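Sorting and Returning Loan Bins: Revised Arrangements

The Equipment Loans Office at the Rurnholm Centre has completed its review of the way mixed loan items are returned, sorted and stored. The revised arrangements apply to all departments from September and replace the guidance issued with the previous edition of this newsletter.

The review was carried out by Saranya Rao, Loans Manager, with support from Elis Yorath of the Stores Section. It covered 1148 returns made through the main counter and the Varghese Building annexe. Most items came back complete and on time. The difficulties arose afterwards, when small articles such as pouches, cases and boxed accessories were placed together in whichever bin stood nearest. Items belonging to one kit were frequently found in two or three different bins, and staff at the annexe reported spending much of the morning looking for parts that had been signed in correctly the day before.

Departments are asked to note the following changes.

Returned articles will be placed in a deep grey bin at the counter and will remain there until they have been checked against the loan slip. No article should be taken from the bin for a new loan before that check has been made, even where the borrower is waiting. Counter staff have been asked to give priority to items reserved for the same day.

Soft pouches should be closed before they are handed in. Borrowers are reminded that loose cables, batteries and keys must not be put into a pouch that was issued without them. Where a pouch has a torn seam or a broken fastening, a note should be made on the slip and the article passed to Stores for repair. There is no charge for ordinary wear.

Cardboard packaging will be kept only where it forms part of the kit or protects a fragile item. The Stores Section holds flat cardboard for repacking and will supply it on request. Packaging that has been crushed or heavily taped should be put in the recycling cage beside the annexe door.

Bins are to be emptied fully at the close of each working day. During the review it was noted that small articles tended to gather at one side of a bin and were easily overlooked when the upper layer was removed. Staff should therefore lift out every item and look into the corners before the bin is put away. Bins should be wiped with a damp cloth once a week. Scuffs and scratches on the floor of a bin do not affect its use, and bins will not be replaced on that account alone.

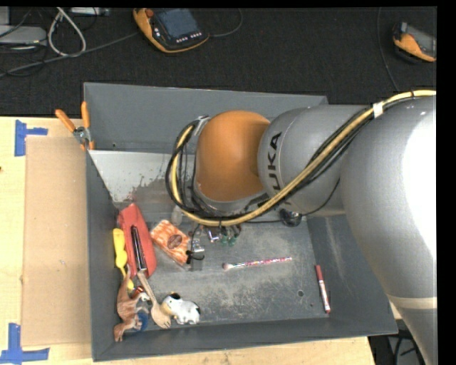 Labels remain the responsibility of the lending department. The new Postemitz labels, which carry the department code and the kit number, are available from the counter in sheets of 14. They should be fixed to a flat part of the article, away from any zip or hinge, and the old label should be removed first. Departments with larger collections may send their articles to Stores for labelling, provided that a list is supplied in advance.

A trial of the arrangements was held at the annexe before the summer closure. At the start of the trial about 95 kits were in circulation, and by its end all but two could be accounted for from the shelf record. The Office is grateful to the departments that took part and to the annexe staff for their patience while the forms were being altered.

The shelf record itself will continue to be kept on paper at both sites until the Trandard stock system has been installed. Further details of the installation, including training sessions for counter staff, will be sent to departmental contacts in due course.

Questions about the revised arrangements should be addressed to Saranya Rao at the Equipment Loans Office. Requests for labels, cardboard or additional bins should be sent to Elis Yorath in Room 98. Orders received by noon will normally be ready for collection from the counter on the next working day.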